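Handling cell 2 – looking after the gripper
Handout for the workshop half of the module. Notes by Nadine Issa, Plirnside site

Read before you come down. The lecture covered why soft goods are awkward, this is only what you do at the bench. Bring a pen, the log is still on paper.

What the cell is

One arm, two-finger parallel gripper, wrist camera looking down past the fingers at the work. Controller is the Zornamel unit under the bench, left-hand door. Cell folds and sorts small cloths. Rigid parts go on cell 1 and are not our problem this term.

Fingers are in two pieces. Coloured body, dark tip on the end. Bodies hardly ever need changing. Tips wear and are the thing you will be changing most. Spares in the drawer marked Korncombe, in pairs, keep them in pairs.

Before you touch anything

Stop the program from the pendant, wait for the arm to settle, then isolate at the wall. Both. Every year someone does only the first one.
Air off as well if the blow-off nozzle is fitted.
Sign the log with the time, 8.40 or whatever it is, not "morning".
Hair tied back, lanyards off.

Tip change

1. Open gripper fully from the pendant BEFORE isolating. If you forget you have to power up again, the jaws won't push back by hand and please don't try.
2. Small hex key, one screw per tip, on the outer side. Hold the tip while you undo it or it goes in the tray and then under the tray.
3. Wipe the seat with a dry cloth. No solvent on the bodies, it makes the surface go tacky.
4. New tip on, push home, screw finger tight then a small nip. It's a plastic body with a metal insert, you will pull the insert out if you lean on it.
5. Same on the other side. Never one new and one old. The old one is shorter and the pair closes crooked.
6. Look along the gap against a light. Should be an even line when closed.

Tips are due at 1000 cycles on terry type cloth, counter is on the second page of the pendant. Reset the counter after, not before. Flat woven stuff is kinder, but we don't run a separate count, so treat everything as terry.

Zero and width check

Power up, home the arm, close the gripper on nothing. Pendant should read 0. If not, use Set Zero in the gripper menu, password is on the inside of the door.

Then open to full and read again. Ours gives 56 mm with good tips fitted. Less than that, somthing is caught in the slide, usually lint. Brush it out, don't blow it, the lint goes further in and then it's a strip-down.

Picking off the edge

The part people rush. On a looped cloth the tips can close happily on the loops alone, the force reading looks fine and then it lets go half way up. Aim for hem. The stitching gives the tips something thicker to close on and the camera finds a border much more easily than it finds the middle of a pale fabric.

Approach open, slow for the last bit, one tip either side of the edge you want. Check the live view before you close. If you can't tell where the cloth stops and the bench starts, change the light before changing the program.
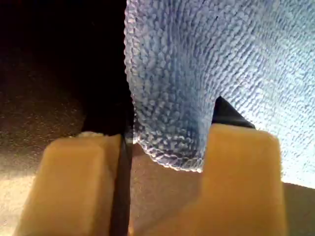

Fig. 1. Wrist view at the corner: rounded hem in the gap between the fingers, right-hand tip over the cloth.

Notice how much detail the loops give you at this distance and how little the fingers do. Fingers are out of focus and that's fine, the focus is set for the cloth. Don't refocus on the fingers, I had to put it back twice in August.

Watch the bright stretch next to the right finger as well. Where the pile goes nearly white the edge finder has less to work with. If yours looks like that and the finder is wandering, bring exposure down one step and try again. One step. Write it in the log.

The Ertürk method from the reading (nudge, lift a little, look, then commit) works well here and you should use it for the first few picks after any tip change. Slower but you see a bad grip before it turns into a dropped cloth.

Faults you will meet

Cloth slips out on lift – worn tips, or gripping loops only. Check the counter first, then the pick point.
Picks up two layers – approach too low. Raise in small steps.
Fingers close but pendant says open – cable at the wrist, reseat it with power OFF.
Edge finder jumps about – light, see above. Or a dirty lens cover. Lens cloth is in the drawer, not your sleeve.
Arm stops with fault 11 – gripper lost talk with controller. Isolate, count to twenty, power up, home. If it comes back a second time stop there and fetch me.
Squeak on closing – slide is dry. Tell me, do not oil it yourselves, the oil ends up on the cloths.

End of session

Gripper half open, arm at park. Not closed, it flattens the tips overnight.
Brush the lint off the bench and out of the tray.
Old tips in the bag with the cycle count written on, I do look at them.
Log signed by both of the pair.

For next time

Do one full tip change with your partner reading the steps out, then swap. Bring your zero and width readings written down, and a sentense or two on where on the cloth you picked and whether it held. Drawings welcome, neatness not marked.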